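The Bracket Drawer
What we keep when we can't remember what it's for
By Elvira Sánchez
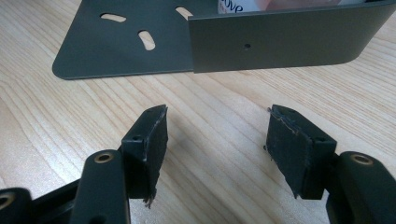 A slotted metal bracket on the table, awaiting a purpose.

Every house in Gelldale has one. Ours is the third drawer down, to the left of the stove, and it opens only if you lift the handle, lean on the cupboard beside it and think kindly of the previous owners. Inside are the parts left over from everything we have ever put together, along with a fair number from things we haven't.

I inherited the habit from my father, who kept his in coffee tins on a shelf in the garage. He could not pass a curb on garbage day without bringing home a hinge. When he sold the house he gave me the tins with some ceremony, and my brother got the car. I've never quite worked out who did better, although my brother has, and mentions it at Christmas.

The trouble with spare hardware is that it looks so capable. A torn sweater knows it's finished. A bracket, on the other hand, has a look of steady employment about it, and you can't throw out something that seems to be waiting for a shift to start. So back in the drawer it goes, next to the hex keys.

About the hex keys. My husband and I have been married long enough to have furnished two apartments and a house, and each bookcase, bed frame and ill-advised bar stool arrived with its own. They are all the same size, apart from the one we need. The Nuttall wardrobe in the spare room calls for something just slightly larger, and when it was delivered the little plastic bag contained every fastener in the instructions and no key whatsoever. It leans. Guests are asked to hang their coats on the right.

I phoned the company, and was told that a replacement key could be had for four dollars plus shipping, and that the shipping was 20. I said that seemed steep for a piece of bent steel. The young man agreed with me so pleasantly that I ended up apologizing to him.

Then there are the screws. Manufacturers like to throw in a few extra, and for years I took this as generosity. I now suspect it's a test of character. You finish the Hisent shelving unit, stand back, admire it, and look down to find four screws on the carpet. Are they spares, or are they the reason the middle shelf is going to come down on the cat? The instruction sheet has a drawing of a cheerful, round-headed person telephoning a store, and offers nothing further.

My own answer has always been to put them in the drawer and avoid sitting under the shelf.

Last fall I decided to reform. I bought a Grametik, a plastic cabinet with up to 13 little compartments, depending on how you slot in the dividers, and a sheet of labels. I labelled with real conviction. "Wood screws, short." "Picture hooks." "Washers." By mid-afternoon I was writing "Curtain?" and by suppertime I had a compartment marked "Probably bathroom." The last one says "Dad," and holds everything out of the tins that I couldn't identify, which was most of the tins.

The dividers left over from the cabinet went in the drawer.

What I hadn't expected was the neighbours. Word got out, in the way it does on a street where the chief entertainment is other people's renovations, and they started coming by. The fellow at 493 needed a cup hook. The couple across the road wanted something to stop a gate from banging, and left with a rubber foot I believe came off a blender. In November a teenager I had never seen before stood on the porch and asked whether I was the lady with the bolts. I've been called worse, and I found him two that fit his bike rack.

He brought one back a week later, having needed only the one. I was touched by this, and also a little put out. I'd been enjoying the space.

My husband's position is that a drawer that supplies the whole block ought to be able to hold up one wardrobe. He has taken to rummaging through it in the evenings with the television on, holding pieces up to the lamp and asking me what they did for a living. A metal plate with long slots in it might suit the back of the wardrobe, he thinks, if we bent it, or bent the wardrobe. He has gone to look for his pliers.

They'll be in the other drawer, the one under the toaster. We don't open that one.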